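Toy toaster oven and colander: how do you store a play kitchen with no cupboards?

Asked in Home & Family > Toys and tidying
2,246 views

Our play kitchen has outgrown its box. It now lives spread over a white table: pan, slotted spatula, big green colander, plate, cup, ketchup, fruit and the toaster oven. The unit it was meant to go with (the Prurkero, 199 from the shop in Heywood) won't fit through the door of the box room. I measured the room. I didn't measure the door.

Is there a sensible way to put it all away that a four-year-old will go along with? The colander is the real villain. It fits inside nothing and has a handle at both ends, so it won't stand up either.

flarkero_fan
Buy a bigger box.

oddsocks_upstairs
We had the same trouble and gave up on the idea that everything needs its own spot. Treat the colander as the box. Fruit, cup and ketchup go in it, the plate goes on top if it will sit, and the lot gets carried off by those two handles. Spatula stays in the pan, where it seems to want to be anyway. The toaster oven can stay out and pretend to be furniture.

Ours goes on a low shelf by half past six, or at least it's shouted about by then. Check the banana before you lift anything. It is always under something.

Pictures of the set are at the bottom of the thread.

atau_lodger
Agree about the colander, but I'd keep the ketchup separate. It rolls. I've trodden on ours at 3 a.m. and have views.

Play kitchen things on the table

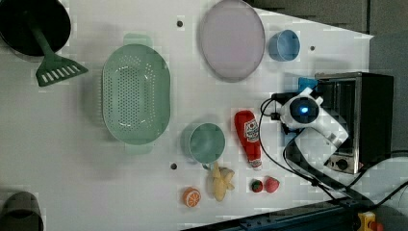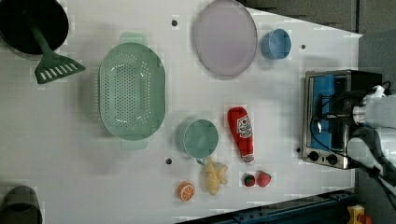
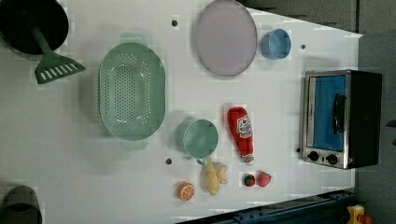
The ketchup, on its side:

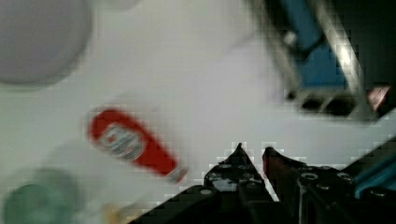
Posted by boxroom_blues
Member since May | 2,938 points

Update: tried the colander method. It holds more than I'd have guessed, and the spatula is staying in the pan. The door remains the same width.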